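Workshop tips: picking a gripper and a controller for a small arm in a play kitchen

Two weekends of fiddling, one list of tips

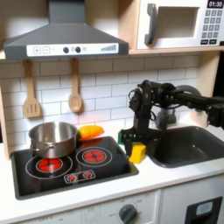 I've been at this since July, on and off, and my notes are spread across the backs of envelopes and one very greasy tea towel, so I'm putting them in one place before I lose them. If you've got a small hobby arm and you're wondering which fingers to bolt on the end and what to drive it with, have a read and pinch whatever's useful. I'm no engineer. I fix whitegoods for a living and do this in the shed after tea.

Why a play kitchen? Everything is a sensible size for a little servo arm, nothing costs much if you squash it, and the jobs are ones we all know. Carrot in the pot. Sponge to the sink. You can tell straight away whether a gripper has done the job properly, and you don't need a spreadsheet to see it (though I do keep one, see further down).

Start with something squishy

Everybody wants to begin with the shiny saucepan. Don't! Begin with a sponge. A yellow block of sponge forgives you if you close too far, forgives you if you come down crooked, and if you drop it you don't wake the house. I do all my first runs with one, moving it along the benchtop towards the sink and back again, and only when that's boring do I go on to the play food.

Cut a spare while you're at it. They get chewed along the edges where the fingertips bite and after a while the grip changes, and you'll be blaming the controller when the poor old sponge is the problem. I lost a whole evening to that one.

The fingers I tried

I had two sets to compare. The first was the Clorirgate pair, which are stiff, narrow and quite pointy at the ends. Lovely for getting in beside things. If the carrot has rolled up against the tiles behind the cooktop, these are the ones that will fetch it out without shoving the pot over. They're rotten on anything slippery though, and they leave dents.

The second set was from Tosteo, wider and with a bit of give. Much kinder to the sponge and much better at hanging on when the arm swings round quickly. The trouble is they're fat. Anywhere tight - behind a tap, under the rangehood, between the pot and the wall - and you're nudging things you didn't mean to nudge.

If I could only keep one set it'd be the Tosteo, with a strip of bicycle inner tube glued inside each tip. Rough the plastic up with sandpaper first or the rubber peels off by the next day. Contact adhesive, both sides, leave it till it's tacky, press hard. Superglue goes brittle and cracks.

A few odds and ends on fingers:

Check the screws before every session. Servo arms shake themselves loose, and a sloppy fingertip looks exactly like bad programming.
Set the closed position with the object in the jaws. If you set it empty, the servo spends its whole life straining against the sponge and gets hot.
Wipe the tips with metho now and then. Dust off a shed bench is as good as talcum powder.
Mark left and right on the inside with a paint pen.

Come down from above

This was the biggest improvement I made and it cost me nothing. I'd been bringing the arm in low and level, as you'd reach for something yourself, and clobbering whatever was in the way. Now I have it reach over at height with the gripper pointing at the bench, stop, and then drop straight down. Up again the same way. It's slower, and who cares.

You do have to watch the elbow. On a play kitchen with an upper shelf there's a fair bit of timber overhead, and the forearm takes up more room than you think when you're staring at the fingertips. I run every new move at a quarter speed with my hand on the power switch. Mount the arm off to one side if you can, too. I tried it front and centre and it blocked my own view of everything I was trying to line up.

Take down whatever hangs

Spoons and spatulas on hooks are very nice to look at, and they swing. If the arm brushes one it'll be tapping away for ages, and if you're using a camera to find things, a moving spoon is a proper nuisance. Leave them up once you've got your moves sorted, they make a good test then. For the early runs, pop them in a drawer.

Cables, cables, cables

Please leave slack at the joints. I tied mine down beautifully the first time, all neat and flat, and the wrist yanked its own plug out on the first big turn. What you want is a loose loop at each joint, big enough for the full swing, and a tie on the straight bits in between. Move the arm by hand (power off!) through its whole range and watch each loop as you go. If one goes tight anywhere, give it more.

Keep the loops off the fingers, as well. Sounds obvious. I've picked up my own cable twice.

Controllers

I borrowed a Dufour board from Lăcrămioara Ilie, and bought a Cellberg for myself, so I could swap between them on the same arm with the same fingers. That's the only fair way to compare, by the way. Change one thing at a time and write down which thing it was.

The Dufour is smoother. Moves start gently and end gently, and the sponge doesn't wobble in the jaws. Setting it up made me want to lie down on the concrete. The menus are in a funny order and you have to save twice, once for the move and once for the whole list, or it forgets the lot when you switch off.

The Cellberg is rougher but so easy! You push the arm where you want it, press the button, push it to the next spot, press again, and it plays the whole thing back. My sponge-to-sink routine has 14 saved positions in it and I had it going before my cuppa went cold. The jerkiness mostly goes away if you add an extra position just short of where you're stopping, so it arrives in two bites.

For a beginner I'd say Cellberg, no question. If you're already comfortable and you want to pick up play food that comes apart in segments, go for the smooth one, as a jolt can split the pieces.

Cameras, briefly

I've only mucked about with this. My best tip is to sort out your lighting before you spend money on a fancier camera. Stainless pots are murder, they reflect the lamp, the arm and your own face. White tiles aren't a lot better under a bare bulb. I bounce a work light off the ceiling and it's made more difference than anything I've bought. A bit of something bright on the gripper helps as well, so you can pick it out against all the black bits when you're watching the footage later.

Keeping score

I log every grab in a plain spreadsheet: which fingers, which board, what I was picking up, held or dropped. I'm up to 2,150 grabs as of 11 Feb 2026, and yes, my family has opinions about that. You don't need anywhere near so many. But do write the drops down as they happen, with a word or two on why. My memory was telling me the Clorirgate fingers were useless across the board, and when I looked at the sheet it was nearly all one slippery pot lid.

Things to have within reach

Small hex keys, a spare servo horn, cable ties and snips, the paint pen, metho and a rag, masking tape for marking where things sit on the bench so you can put them back in the same spot. And a non-slip mat under the kitchen itself. Mine crept along the bench a little every run and by the end of the night the arm was trying to put the sponge down on fresh air.

Next on my list is the tap. I'd like the arm to reach in behind it without giving it a whack, and I think that means filing down the Tosteo tips a bit. If anyone has done it already, tell me how much you took off before I ruin a good pair.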